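3.2 The half-open door as a social signal

We come now to the part of the study that gave us the most pleasure to write up, and that our interviewees in Lallside seemed to enjoy talking about more than any other. We had gone in expecting to hear about noise, parking and the heating bills. What people wanted to tell us about, over a great deal of coffee, was doors: who leaves theirs open, who shuts it with a bang, and how long one may decently stand talking on a threshold before one has to be asked in.

The housing survey reached 300 households, and in 70 of them we were able to sit down for a longer conversation, nearly always at the kitchen table. The full set of notes comes to 2393 coded remarks, which Toàn Chu sorted with great patience during a long and very wet January. Remarks on doors and entrances turned up under almost every heading we had drawn up (belonging, privacy, even diet, thanks to one household's strong feelings about the smell of frying onions), and in the end we gave them a heading of their own.

Older residents in the Tilska block spoke warmly of a time when a door left ajar meant that a neighbor could call out and walk in. A closed door meant no such thing, and one knocked, and waited, and did not take it badly if there was no answer. Between these two lay a whole range of positions that people could describe to us quite exactly, with their hands, and which they plainly expected us to know already. A gap wide enough to see down the hall was read by most as friendly but busy. One retired baker told us she could judge her sister-in-law's mood by the door alone, before either of them had said a word. 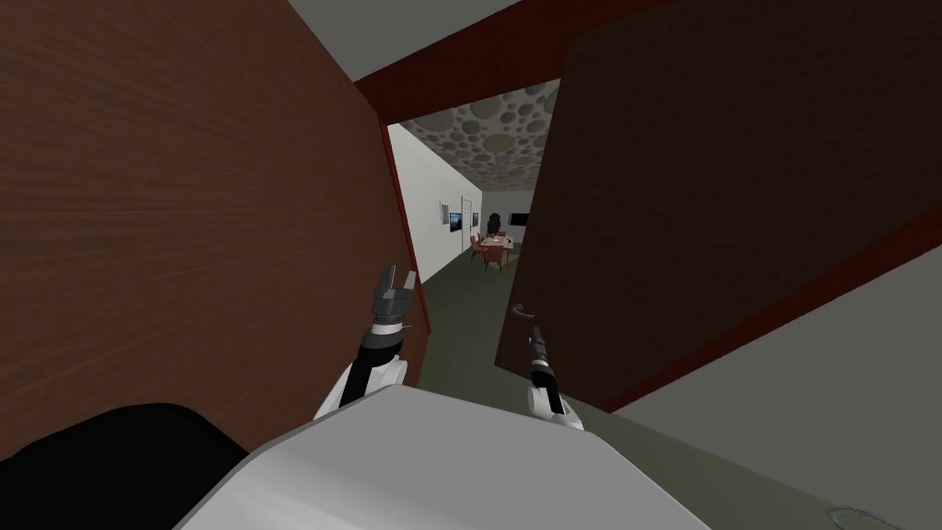
Figure 4. A narrow opening between two door leaves, with the hallway beyond. Computer rendering.

Younger tenants, and in particular those who had moved into the Dolaso building within the past few years, tended to read the very same gap quite differently. Several took it as a sign that someone was on the way out and had gone back for their keys. Others found it a little worrying, and said they would ring the bell to make sure all was well. It would be easy to call this a loss of neighborly feeling, and some of our older speakers did call it that, but we are inclined to be gentler. The newer tenants were as ready as anybody to water plants and take in parcels. They simply arranged such things by text message, and so the door had less work to do.

Durán, whose early essay on stairwells we have leaned on throughout, suggests that a threshold has to be taught, much as table manners are. Our notes lend this some support. In families where a grandparent lived close by, children as young as six could explain to us when one may walk in and when one may not. Wilma Verstraete, who carried out most of the family interviews, was corrected on this point by a small boy who sent her back out to the landing to try again.

We return to the question of locks, and to the residents' own ideas for the shared entrance, in Section 3.3.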